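Newsletter: Home Video and Repertory

Grurkari sets collector's edition of The Salt Inspector

Grurkari will release the 1970s police drama The Salt Inspector on 4K Ultra HD and Blu-ray in September, the label has confirmed to subscribers. It is the first time the film has been available on disc in North America in any form. A DVD was listed for a while years ago by Parness, the previous rights holder, but it never went on sale.

The set comes in two versions. The standard edition has the film on one 4K disc and one Blu-ray in a regular black case. The limited edition adds a third disc of extras, a hard slipcase and a 200-page book, and is held to 3,000 numbered copies. Both have the same transfer and the same audio options.

The restoration was done from the original camera negative, except for two reels where the negative was damaged. For those, the lab used an interpositive held by Clitel, the company that handled the film's television sales. Grurkari says the switch between sources can be seen in the harbor chase, where the grain gets heavier for several minutes. The label chose to leave it that way and did not try to smooth it over. Color was graded against a print struck for the first theatrical run.

The sound is the original mono. A stereo track made for the VHS release has been left off. English subtitles for the deaf and hard of hearing are included on both discs.

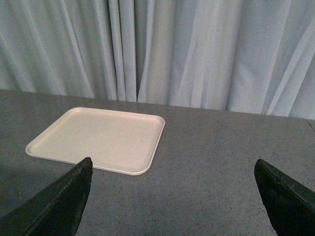
What is on the discs

Extras on the standard edition:

- Audio commentary recorded for this release
- Theatrical trailer and two TV spots
- A short comparison of the negative and the interpositive
- Image gallery of posters and lobby cards

Extras on the limited edition only:

- The television cut, which runs 11 minutes shorter and has a different ending
- A new documentary on the making of the film
- Six deleted scenes, silent, with the script pages shown on screen
- A location tour of the harbor district

The television cut is presented in standard definition. The only surviving copy is a broadcast tape, and the label warns that there are dropouts in the second half. Readers who remember the film from late-night TV will probably have seen this version. The ending on the ferry is missing from it, and the closing narration is by a different actor.

The deleted scenes were found in the same storage room as the interpositive. No sound elements have turned up for any of them. One is an alternate opening that was dropped after the first preview.

The book has reprinted reviews, four new essays and the complete shooting schedule. It will not be sold separately.

Theatrical dates

Before the discs come out, the restoration will play at the Kaewmanee, which has a 4K projector and will also show the trailer reel ahead of the film. There are two shows on Saturday, at 2 p.m. and 7:30 p.m. The evening show is followed by a talk about the restoration work, with time for questions. Tickets for the afternoon show are sold at the door only. Seats for the evening can be reserved online, and holders of a Kaewmanee season pass get in free to either one.

A few other theaters have asked for bookings. We will list them in the next issue if they are confirmed.
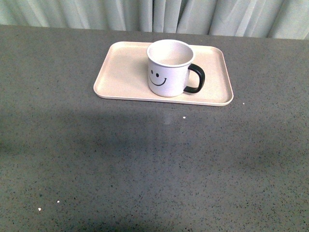 Speckled gray countertop with a pale curtain behind it.

Ordering

Preorders for both editions are open now on the Grurkari site. More than 1,430 copies of the limited edition were reserved in the first day, so anyone who wants the book should not wait too long. There is a limit of two copies per customer. Cards are charged when the order ships. Orders that include other titles will be held until everything is in stock, unless you pick split shipping at checkout.

Both 4K discs are region free. The Blu-rays are locked to Region A, including the extras disc in the limited set, so overseas buyers will need a multi-region player for those. The label has no plans for a Region B version.

A digital release is expected later in the fall with the film and trailer only. There is no word yet on streaming.

Correction

Last issue's list of upcoming titles gave the aspect ratio of The Salt Inspector as 2.35:1. The correct ratio is 1.85:1. The listing on the label's site had the same error and has been fixed.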